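Gultow Robotics Safety Desk
Posted by Zawadi Biwott, 27/03/2024

1/ We are publishing a short account of a fault in our two-arm kitchen simulation, known internally as Fladska. No physical robot was involved and no person was at risk. The fault would have mattered on real equipment, and partners running the same controller should read to the end.

2/ The fault concerns the closing force applied by the right hand when it works at a drawer. In 11 of 72 simulated runs, the controller went on pushing after the force limit had been reached. The limit was recorded correctly in the log. The command to stop was sent and then overwritten.

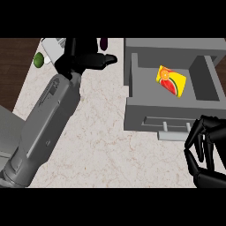
INCIDENT NOTES: DRAWER TASK

3/ The task is a simple one. The drawer stands open with a small yellow package inside, and the right hand is to bring it shut by the bar handle. The left arm has separate work on the marble worktop and should take no part.

4/ The two arms share one message queue. When both sent a command within the same cycle, the left arm's command was accepted and the right arm's stop was dropped. The right hand then carried on with its last instruction for up to 18 cycles.

5/ Our first report, prepared by Morag Gourlay, put the fault down to the contact model of the handle. That finding has been withdrawn. The contact model was replaced and the fault came back – at the same rate. 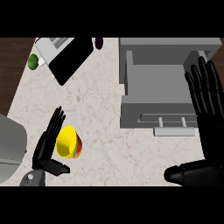 6/ Stop commands must never wait behind movement commands. This was a stated requirement of the Tran controller from the start, and our review should have tested it with both arms busy. It was tested with one arm at rest. A layout with a yellow cup lying on its side near the left hand, and the right hand over by the drawer unit, gives both arms something to do at once, and layouts of this sort are now part of the standard test set.

7/ Two changes have been made. Stop commands now travel on their own channel. Each arm also checks its own force limit locally and will hold position if no reply is received within 2 cycles.

8/ Partners using the Stamau release should not move to physical trials until they have installed the update. Those who have already begun trials are asked to suspend any task in which both arms move together – single-arm tasks are not affected.

9/ A full set of logs will be sent to partners in April. Questions about this notice may be put to Zawadi Biwott through the usual partner address.

We use cookies to remember your settings. By continuing to read, you accept our cookie notice.

© Gultow. Contact | Back to top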